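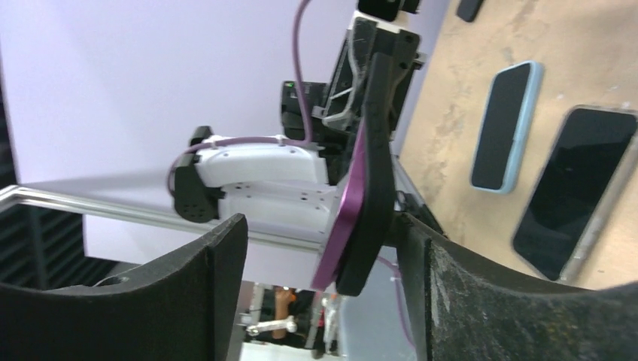

Handsets in purple and light blue cases at the phone table.

FORNBY OFFICE SERVICES GROUP
Minutes of the regular meeting
Thursday, January 16, 2020

Present: Inès Coste (chair), Agathe Roussel, Hacer Tokgöz, Ludivine Arnaud (minutes)
Apologies: Fernanda Teixeira

1. Minutes of the previous meeting
Approved with 2 corrections. Under item 4, "chargers" should read "charging cables." The spelling of Ms. Tokgöz's name was also corrected.

2. Shared phones
Ms. Roussel reported that the shared phones are still listed by model only, which makes them hard to tell apart when staff sign them out. It was agreed that case color will be added to the register, along with the asset number. The phone entered as 3549 has no case color on record and will be checked against the purchase file. Ms. Coste asked that cases not be swapped between phones once the new register is in use.
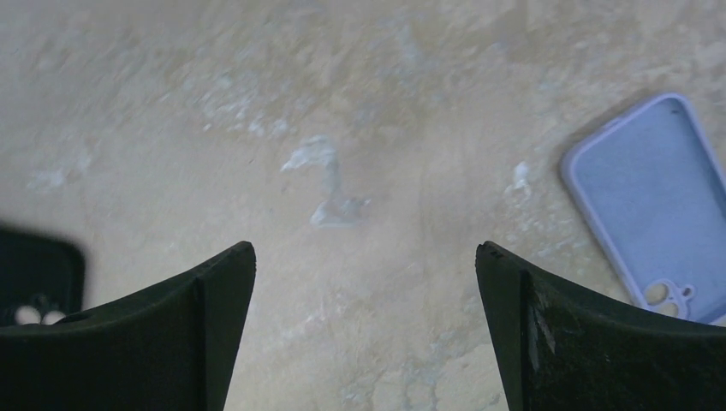
3. Condition of the phone table
Ms. Tokgöz presented the cleaning request carried over from the last meeting. The group had expected to deal with general wear only, but the tan surface also has whitish, chalky residue on it, including one patch shaped something like a hook. Ms. Arnaud asked whether a new top should be ordered from Besnard. The chair preferred to try cleaning first — a small area is to be tested before the whole surface is treated. A limit of $2000 was set for a replacement, should one be needed.

4. Storage
The quote from Kotska for a lockable cabinet was received and noted. Members asked for separate compartments, so that phones are not stacked screen to screen. Decision deferred until Ms. Teixeira can attend.

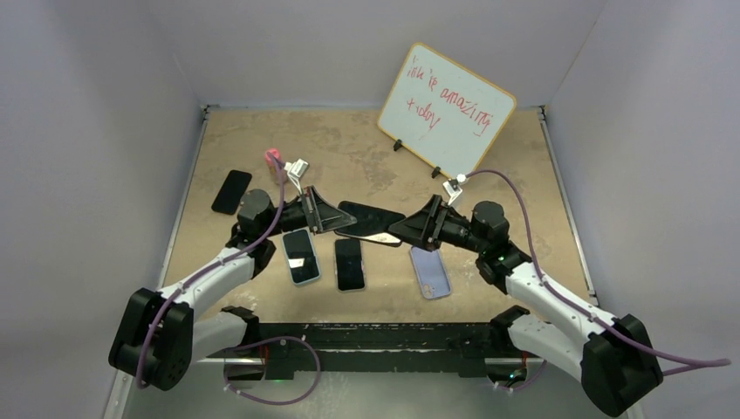

Phones on the table, including one in a light teal case and a lavender one with its back showing.

5. Actions
Ms. Roussel: add case colors to the register and check 3549.
Ms. Tokgöz: arrange the cleaning test and report the result.
Ms. Arnaud: send the Kotska quote to Ms. Teixeira.

6. Other business
The full count of shared phones stays scheduled for June. There being no further business, the chair closed the meeting.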